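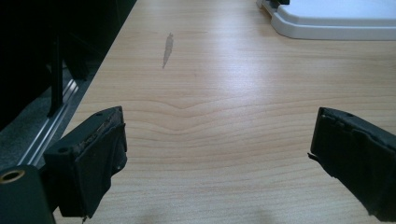 Pale wood, with a dip in the grain.

The Weir at Estbridge
by Dragica Vukadinović

Print this story | E-mail this story

The seepage weir at the foot of Estbridge Dam was a steel plate with a V-shaped notch. Water that had passed through the embankment collected in a drain and left through the notch. The height of the water behind the plate gave the flow. Rok Begović read it every morning and entered the figure in a bound book.

On the first day of January the reading was 30 millimeters. It was 30 the next day and the day after. The reservoir was rising, and seepage should have risen with it.

Rok cleaned the plate. He checked the staff against a steel rule and found no error. He entered 30 and initialed it.

His predecessor, Todor Georgiev, had kept the book for most of his working life. His hand was upright and legible. Rok went back through the volumes in the gauge house, which had a heater with one working bar, and compared each reading with the reservoir level for that day. In wet years the figure moved. In the last 2 volumes it did not move at all.

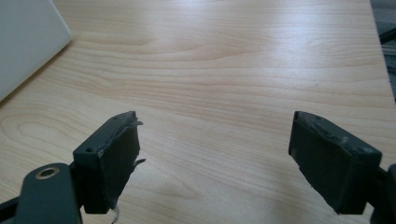 Oval rings in a light tabletop.

He drove to Georgiev's house on a Sunday with the last volume in a plastic bag.

"You wrote 30 all through the floods," Rok said.

"It was 30."

"The inflow doubled."

"I know what the inflow did. I wrote that down too. Next column."

Georgiev turned the pages without his glasses. He asked whether the drain still made a noise below the third manhole. Rok said he had not listened at the third manhole. Georgiev closed the book and said that he had reported it once, in writing, to an engineer named Kovačević, who had replied that a constant reading indicated a stable structure.

"Did you keep the letter?"

"It's in the book. Page 459."

The page was there. A strip of dried glue ran down the margin, and there was no letter.

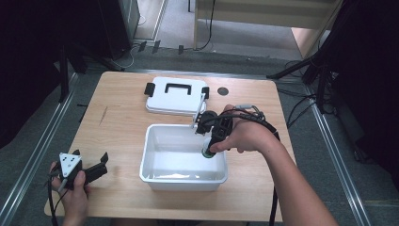
A small green bottle, a white tub, clear water.

Rok lifted the cover of the third manhole on Monday and lay on the concrete with his head over the opening. The drain was running. Beneath it, lower and farther to the left, something else was running. He listened for as long as his neck allowed.

He walked back to the weir. The staff showed 30. He wrote it in the column. In the space for remarks, which was blank on every page since Georgiev's letter, he wrote "second flow audible, not measured," and the time.

Then he telephoned the control room and asked them to begin lowering the reservoir. The operator asked on whose authority. Rok gave his own name and spelled it.

Comments (3)

Tihomir B.: My father read gauges. The column for remarks was always too narrow.

grollilance: Would a bypass really leave the weir that steady? I'd expect some movement.

Milovan Obradović: Who took the letter? I read it twice and still think it was Todor.

We use cookies to remember your reading preferences. Accept | Settings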